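Placing Objects Beneath a Raised Surface: Comparing Two Ways of Collecting Demonstrations
Final report, Robotics Project Module
Authors: Hạnh Đồng, Xuân Tôn, Lụa Ung
Supervisor: Định Tô

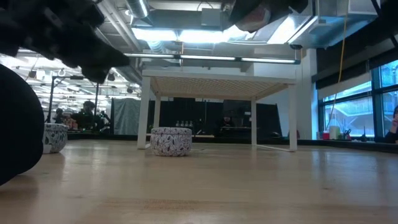
1. Summary

This report presents the results of a two-term project on teaching a robot arm to place small objects under a low piece of furniture. The task is simple for a person and awkward for a machine, as the upper surface hides part of the target area and limits the angles from which a gripper can approach. We compared two ways of collecting demonstrations and measured how well a policy trained on each set carried out the same task. The policy trained on demonstrations with varied starting positions did better in our tests, although it was slower.

2. Background

Most placing tasks set for students in the Clatham laboratory take place on an open table. Previous cohorts reported good results under those conditions, but their policies were seldom tried near an obstacle. Our supervisor proposed that we add a small white frame with a woven top, and ask the arm to bring a patterned cylindrical container to rest beneath it. Two containers with the same leaf design were used, so that the policy could not rely on the pattern alone to decide which one to move.

3. Method

Demonstrations were recorded by all three authors, who took turns to guide the arm. Each demonstration began with the arm in its rest position and ended when the gripper had let go and withdrawn. We discarded any recording in which the frame was pushed out of place.

Set A was recorded with the containers and the frame in fixed positions, which we marked on the table with a soft pencil and wiped off at the end of each session. Set B was recorded with the positions changed before every attempt, using a printed list prepared in advance by Lụa Ung. In total we collected 600 demonstrations, of which 447 were kept after checking. The sets were then trimmed to equal size before training. The same training settings were used for both.

Each policy was tested 100 times. Tests were carried out in the shared laboratory during normal working hours, with the room lights on. An attempt was counted as a success if the container stood upright under the woven top and no leg of the frame had moved.

4. Results

The policy trained on Set A worked well when the objects stood close to their marked positions. Once the frame was turned or shifted, it often approached too high and touched the upper rail. The policy trained on Set B made this mistake less often. It tended to pause in front of the frame before reaching in - in the longest cases we stopped the attempt by hand and recorded a failure.

Both policies had difficulty late in the afternoon in February, when the daylight from the windows was changing quickly. We did not plan for this and cannot say how much of the effect was caused by reflections on the table.

5. Limitations

Only one frame and one type of container were used. The authors differed in experience, and Hạnh Đồng recorded a larger share of Set B than the others. A fairer comparison would give each person the same number of recordings in each set.

6. Further work

We recommend that a later group repeat the tests with frames of different heights, and with the blinds closed for half of the attempts. The position lists and checking notes have been handed to Hằng Bùi, who keeps the laboratory archive.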